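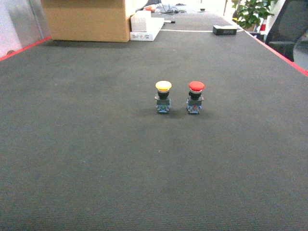 Can a robot do the boring part of a shop job yet?

May 12, 2024

Regular readers know I have a soft spot for small parts, so I've been looking forward to writing this one up! The bench group at Skedlow has spent the spring on kitting, the chore where you pick the right pieces for an order and set them in a tray so the person wiring the panel doesn't have to go hunting. For now that means mushroom-head push buttons, one yellow and one red, picked up off a fabric-covered table and put down standing upright.

It sounds like nothing. A new hire learns it before the first coffee break. But a round cap is a slippery thing to hold, and the contact block underneath has corners and little metal terminals that catch. Grab the cap a bit off center and the whole button swings. Grab it by the block and you may set it down crooked.

Poonam Khurana, who runs the tests, sent me the January numbers next to the new ones. In January the arm managed 22 clean placements out of 200 tries. I'll admit I laughed. The latest batch of 200 had it failing only 3 times, all of them buttons that tipped over on release (the red one, every time, and she'd love to know why). That's with the buttons already standing up and a bit of space between them. Dump a handful in a bin and we're back to January, more or less.

Speed is the other thing. Gaurav Solanki raced it with a stopwatch and had finished his tray, labeled it and gone off to answer a phone call before the arm was halfway. He's not worried about his job, and he'd happily hand over this part of it tomorrow.

So my answer is "some of it, slowly, if you lay things out nicely," and I think that's wonderful progress for four months. Next up is pressing a contact block onto its collar, where you have to feel for the click. Kuldeep Awasthi thinks summer. I've got lunch riding on fall.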